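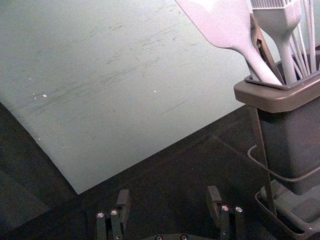 What is the Ludell Summit Kit for?

It is a boxed classroom simulation of a regional summit, in which students play heads of state, foreign ministers and a mediator trying to settle a political crisis in a member country.

I teach world politics to juniors and seniors in Rindham, and I have used the kit with three different groups. Two were regular classes. The third was the after-school debate club, which ran it on a Saturday and got further into it than either class did. My school bought its own copy. What follows is based on the second printing, the one with the blue rule book.

What you get

The box holds a teacher's guide, a rule book, role folders for 14 players, a set of event cards, a wall map in two sheets, and blank forms for the closing statement. There is a download code for extra copies of the forms. The map is printed on ordinary paper and will not last. Ours tore along the fold the second time it went up, and I would laminate it before first use if your school has the machine.

The setting is a made-up region of coastal and inland states, with a bloc that has its own charter. One member, the country of Sarro, has a president whose party claims to have won a disputed legislative election. Crowds are in the capital, part of the opposition refuses to talk, and the army has said it is staying neutral, in a statement short enough that players can read it however they like. The bloc sends a special envoy. After his first report the leaders meet, and the game starts there.

Using a made-up region was the right choice for a classroom. My students come in with opinions about real countries, or with none at all, and in both cases it helps to have everybody reading the same briefing. The charter is good too. It is four pages long and has one badly worded article on suspending a member, and most of the arguing ends up there.

How it plays

Play goes in sessions. Each session has a closed meeting, a break for private talks, and a public statement. The person playing the envoy carries messages between the summit and the parties in Sarro, who sit in a different part of the room and are not allowed to speak to the leaders directly. Event cards come out at the start of a session. A border closes, a union calls a strike, a court throws out some results.

The guide says a full game takes four class periods. I needed five with one group and six with the other. The reading is the reason. Each role folder has a public briefing that everyone shares, a private one, and a page of instructions from the player's own government. A strong reader gets through it in one evening. Plenty of mine did not, and I ended up giving them the first period to read and ask questions. If you plan for four periods you will run out of time in the middle of the last session, which is the one that matters.

The envoy role makes or breaks the game. In my first class I gave it to a quiet student who wanted something to do with writing, and she was very careful and very slow, and the two halves of the room sat waiting for her. In the debate club it went to someone who talked fast and promised things he had no authority to promise. That was more fun to watch. It was also closer to what the guide warns about on the page headed "What the envoy may offer," a page he had skipped. I now pick the envoy myself and meet with that student for 10 minutes before every session.

The closing statement

The last session asks the leaders to agree on a written declaration. They have a form with spaces for findings, recommendations, a timetable and any sanctions, and every leader has to sign or formally refuse. This is the best thing in the box. Students who have been making speeches for three sessions discover that they have to choose between "calls on," "urges" and "demands," and that the country sharing a border with Sarro will not sign "demands."

One of my classes spent most of a period on whether the timetable should say that the disputed seats "will" be voted on again or "should" be. I let it run. The written work afterward was noticeably better than what I usually get from that unit, mostly in the way they read sources. A few of them started bringing in real summit communiqués and pointing out which verbs had been used.

Scoring is weaker. Each player has private goals worth points, and the points are added up at the end to name a winner. The goals don't match well. The player with the landlocked state can meet most of hers by keeping the trade route open, something no one else has much reason to oppose, and she has come out on top every time I've run it. The president of Sarro, on the other hand, scores heavily for staying in office and gets almost nothing for a power-sharing deal, so a student who is playing for points has no reason to bargain. Naveed Niazi teaches the same course down the hall, and he drops the points completely and has each player write a one-page report home to their own parliament. I have switched to that.

The teacher's guide

The guide is by Fahad Bajwa, and it is clearly written. It has a short section on how regional blocs handle disputes among members, one on mediation, and a longer one on running the room. The advice on running the room is practical: where to put the tables, when to cut off private talks, what to do with a student who has been left out of every deal. The background sections are thinner. There is a page on the difference between a recommendation and a binding decision, and students ask about that more than anything else. I had to write my own handout.

I also wish it had more on sanctions. The form has a space for them and the charter allows them, but neither says what happens if they are imposed. There is no event card for it. When the debate club closed the region's borders to Sarro, I had to make up the effects on the spot, and I probably made them too mild. A half-page table would fix this.

Iltora, the publisher, answered my email about it within the week. They said a sanctions supplement was planned and gave no date.

Compared with the alternative

The other kit I have used is the Pringle council simulation. It is cheaper and easier to run, and you can finish it in two periods. It is built on votes. Students propose, amend and vote, and a majority carries. For a unit on a legislature or on the UN Security Council I would still reach for it, though the veto rules need explaining. It doesn't teach much about mediation, where the parties to the crisis are not in the room and the people in the room mostly want to avoid a vote. Ludell handles that much better.

Pringle also works with a small group. Ludell doesn't. The rule book says it can be played with eight, by merging roles, and I tried it with nine when half the class was out at a band event. The merged folders contradict each other in a couple of places. One player was told both to protect the envoy and to replace him.

Price and who should buy it

We paid $100 for the box. The download code covers one school, and the forms can be copied freely inside it. For something a department can use year after year that seems fair, though at that price I'd expect a sturdier map. There is a college edition with 400 pages of readings on a drive, and I haven't seen it.

I'd recommend the kit to teachers with a full-size class, at least five periods to give it, and some comfort with improvising. It suits students who already know what a regional organization is. With ninth graders I would wait, or cut the private briefings down to a page each. If your schedule only has room for two or three periods, get the Pringle set.

Small notes

The name tents are too thin to stand up. Fold them twice.

Two event cards refer to a "transitional council" that does not exist unless the players have created one. Take those out of the deck and put them back in if it comes up.

The rule book has no index. The rules on private talks are split between the section on sessions and the section on the envoy, so mark both pages before you begin.

Our next run is in October, with the sanctions table I've drafted. If it holds up I'll post it for anyone who wants a copy.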